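Bench notebook – board bring-up, Trestham rev C, 4/16/26

Second day on the memory instability.

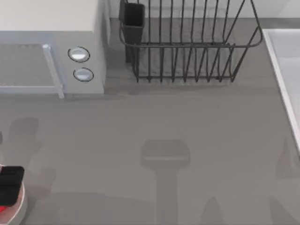
Shiyu Qiu wrote back overnight that the training failures on her two boards stopped once she raised the memory controller voltage one step, and that she would not trust the auto setting on this firmware at all. She also asked whether I had ruled out the DIMM slots before blaming the trace routing. I had not, so that went first.

Setup: Trestham rev C, serial ending 0B, open bench. Druliten 650 W supply. Dovon tower cooler, fan fixed at full speed. Two 16 GB sticks from the Majali kit, slots A2 and B2 unless noted. No discrete card, display off the onboard output. Firmware is the build from Monday's drop folder with the debug menu unlocked. Fast boot off, memory context restore off, so every cold boot retrains.

Slot check. Single stick in A2, XMP on, 150 cold boots off the relay box. No failures. Same stick moved to B2, another 150, no failures. Swapped sticks and did short runs only, nothing odd. Slots and sticks look fine one at a time. Wiped the contacts anyway. Inspected both sockets under the scope and saw no bent pins and no flux residue to speak of.

Both sticks, XMP on, all voltages auto: 300 cold boots. Failures start early and come in clumps, three or four in a row and then a long clean stretch. Post code stops at the same place every time, channel B write leveling. When it hangs, the board retries twice and falls back to the base profile. Anyone not watching the reported speed would call that a good boot. The log script now greps for the speed as well as the exit code. The old October logs for rev B were taken without this check and should not be compared with these.

Both sticks, controller voltage up one step per Shiyu, everything else auto: 300 cold boots, no fallback, no hang. So her result reproduces on a third board. Left the value in profile slot 2.

I don't want to close it there. Measured the rail at the cap nearest the socket with the short ground spring. On auto, it sits under the value the firmware reports, and the dip at the start of training is deeper than on rev B. Reported value and measured value disagree by about the size of the step we are adding. Either the sense line on rev C is picking up the wrong point on the plane or the load-line table was carried over from rev B without the change in phase count. Layout says the sense point moved when the M.2 connector was shifted toward the chipset. Asked for the before and after of that area.

If it is the sense point, the bump in firmware is a patch and will overshoot on boards where the drop is smaller. If it is the table, a new table fixes it and auto can stay auto.

Side notes:
– VRM heatsink screw on the I/O side still bottoms out before the pad compresses. Added a washer on this board only. Pad imprint is even now.
– Fan header 3 ignores the curve after resume from sleep and runs at full. Header 2 is fine. Filed separately.
– The rear USB port next to the audio stack drops the keyboard in setup if XMP is on. Does not happen in the OS. Possibly the same rail, possibly not. Use the port under the Ethernet jack until someone looks.
– Relay box needs at least ten seconds off time or the supply does not discharge fully and the boot is not cold. Earlier default was four. Script changed.

Next:
Load-line table from rev B against rev C, line by line.
Lift the sense resistor and run a wire to the socket cap, then repeat the auto run, 300 boots, same script.
Repeat with the four-stick population. Expect worse.
Shiyu to send the rail capture from her boards, same probe point if she can reach it with the cooler on.

Board 0B stays on the bench powered off, jumper on clear CMOS. Please don't move the jumper.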